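## Getting lunchbox lids off (and keeping them nice!)

I have been packing lunches in metal boxes for years now, and the lid is where all the trouble happens. Stuck lids, smelly lids, lids that warp in the dishwasher. So, everything I know, in no special order.

**Stuck lids.** If you packed something hot and snapped the lid on right away, it gets sucked down as the food cools. Don't pry at it with a knife! If there's a vent, open that first and let the air in. No vent? Stand the box in an inch of warm water for a minute and try again.

**Smells.** Baking soda paste, left on overnight, rinsed off in the morning. I tried lemon and I tried vinegar, and the paste wins every time (curry included). My old Hosoda lid came back from a garlic noodle disaster this way.

**Seals.** Pull the seal out once a month if yours comes out, and wash the groove with a soft toothbrush. Dry both parts fully before you put them back. The Fustska ones go in flat side down, which took me far too long to figure out.

**Size.** My everyday box holds 700 ml and that's a full lunch for me. I have a 900 ml one for days with soup, and it barely fits in my bag. 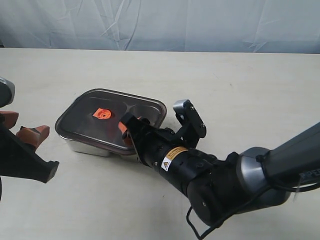 Opening a box without flinging rice across the desk is a skill, and I love that it can be learned in one lunch. Set it down on a flat table, keep one hand on the base, and start at one end of the lid. A clear lid over steel, like this one with the orange vent, is my favorite kind because you can check what's inside before you open anything. Lift a short side a little, let it loosen, then work your way along. Pulling straight up from the middle is how sauce gets on your sleeve!

**Storing.** Lids off, always. Stack the boxes, stand the lids up next to them in a file holder, and leave the vents open so nothing goes musty.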